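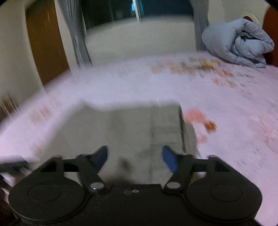
Round metal pivot pins at the base of two angled arms

Pivot pin

A pivot pin is a short cylindrical part that joins two or more members of a mechanism and lets them turn relative to one another about a single axis. The joint so formed is called a pin joint or revolute joint. Pivot pins are found in scissors, folding rules, pliers, door hinges, bicycle chains and lifting gear.

Construction

The simplest pivot pin is a plain rod passed through aligned holes. It must be kept from sliding out along its axis, either by a head at one end and a fastener at the other, or by spreading both ends as in a rivet. Clevis pins are normally held by a split pin or spring clip and can be removed by hand. Shoulder screws have a smooth, ground section between the head and the thread, so that the screw can be tightened fully without clamping the moving member.

Most pins are made of steel, and stainless grades are used where rust is a concern. The holes may be lined with bushes of bronze or plastic, which wear in preference to the pin and are cheaper to replace.

Fit and clearance

The gap between pin and hole determines how the joint behaves. A tight fit reduces side play but raises friction. A loose fit turns freely but allows the members to rock, and in a linkage with several joints in series the errors add up along the chain.
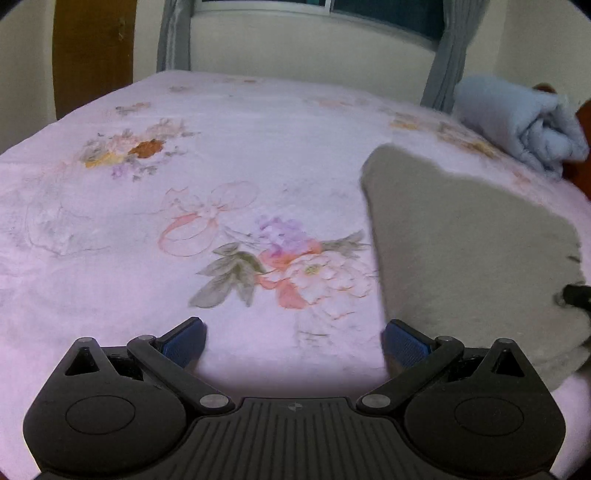 In many designs the pin is pressed firmly into one member and runs with clearance in the other, so that all the wear takes place at a known surface. Where both members are free to turn on the pin, wear is spread over a larger area but is harder to predict.

Loading

A pin supported on one side only is said to be in single shear. If it passes through a fork and is supported on both sides of the loaded member, it is in double shear, and each of the two cross-sections carries half the load. A pin of 12 mm diameter under a load of 1000 N in double shear has a mean shear stress of almost 4.5 N/mm². Bending of the pin and crushing of the hole edge are checked separately.

Wear and maintenance

Wear usually appears first as an oval hole. In a survey of folding workshop steps by Gladys Ospina and Ettore Costa, published by the Hullar Institute, 46 of the 70 joints examined showed measurable ovality on the loaded side. Light oil is suitable for small pins that move often. Grease is preferred for slow, heavily loaded joints.

See also

Clevis fastener
Hinge
Linkage (mechanical)
Rivet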